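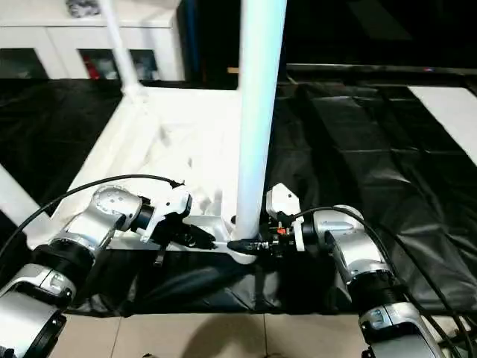 两只机械臂的夹爪凑到白色管架跟前

视频为什么会转圈圈？

你肯定碰到过这种事：动画片正演到最紧张的地方，小狐狸马上就要跳过山沟了，画面突然一停，中间冒出一个小圆圈，转呀转呀转。我小时候看的是电视台，没有这个圆圈（不过有满屏的雪花点，也挺气人的）。后来我开始在网上看片子，才认识了这位老朋友。今天我就来讲讲它是从哪儿冒出来的。

先说说片子住在哪儿。你在平板上点开一部动画片，片子本来并不在平板里，它存在很远的一台电脑上，这种专门给大家送东西的电脑叫服务器。我平时用的平台叫Nemano，它的大机房离我家有1,641公里，坐火车都要坐好久呢！可是我一点播放，片子一眨眼就来了。

它怎么能跑这么快？秘密是切片。

想象一下你要把一整根特别长的面条从厨房端到客厅，端不动，对吧？那就切成一小段一小段，一段一段地端。片子也是这样切的。我最爱看的动画片叫《Kiani》，一集十二分多钟，每六秒切一段，一共切成123段。平板先要第一段，拿到了就开始放，一边放一边去要第二段、第三段。所以你用不着等整集都送到，就能开始看了。

聪明的平板还会多要几段，先存在自己的小口袋里。这个小口袋有个名字，叫“缓冲区”。你正在看第五段的时候，第六段、第七段、第八段可能已经在口袋里排好队了。就算网络打了个小瞌睡，口袋里还有存货，你根本感觉不到。

那要是瞌睡打得太久，口袋空了呢？没东西可放了，画面只好停下来等。小圆圈就是这时候出来的，它的意思是：“请等一等，我在等下一段！” 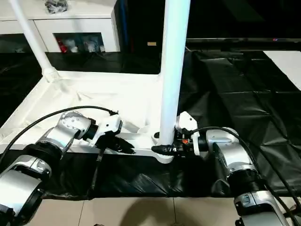

有人给我留言，说自己家晚上看片子老是转圈，早上就一点事也没有，是不是平板到了晚上也会累？这个问题我太喜欢了！平板倒是不会累，是路上太挤了。网络就像一条大马路，晚上吃完饭，好多人一起看片子、打游戏、跟爷爷奶奶视频，车一多就慢了。家里也一样，要是爸爸在客厅看球赛，姐姐在房间里下载游戏，你的那几段动画片就得跟它们挤一挤。

平台也想了办法。第一个办法是多准备几种清楚程度。同样一段动画，有特别清楚的，也有稍微模糊一点的。越清楚，里面装的东西就越多，送起来越费劲。我下载过一部长片，最清楚的那种太大了，我挑了个小一点的，也有700兆呢。看的时候，播放器会偷偷观察网速：路上空，就要清楚的；路上挤，就换成模糊的。所以有时候小狐狸的毛一根一根都看得见，过一会儿又糊成一团，再过一会儿又清楚了。它在帮你躲开那个圆圈呀。
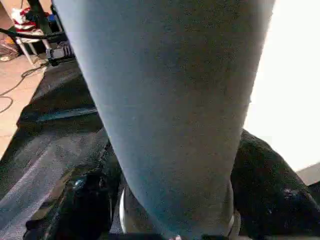 第二个办法是在各个城市旁边放“小仓库”。大机房太远了，大家都跑去那里拿，多累啊！于是平台把很多人爱看的片子抄一份，放到近一点的服务器里。离我家最近的小仓库只有22公里，我看的《Kiani》多半就是从那儿来的。要是我突然想看一部很老很老、没什么人看的片子，小仓库里可能没有，它就得去找大机房要，开头就会慢一点点。

下次再看到小圆圈，你可以试试这几件事：
暂停一小会儿，让小口袋装满一点再看。
离家里的路由器近一些，中间少隔几堵墙。
请大人帮忙看看，有没有别的机器在下载大东西。
在设置里把画面调得不那么清楚（这个我最常用，画面小的时候真看不太出来）。

对了，还有一个小实验。播放器下面通常有一根进度条，看过的部分是一种颜色，后面常常还跟着一截浅一点的颜色，那一截就是已经装进口袋的部分。你盯着它看，会发现它一跳一跳地往前长，每跳一下，往往就是又有新的一段送到了。把进度条往后拖一大截试试，拖到浅颜色外面去，圆圈多半会出来转两下，因为那里的片段还没送来呢。

我写到这儿也去试了一下，拖到了第九分钟，圆圈转了三下，小狐狸就出来了。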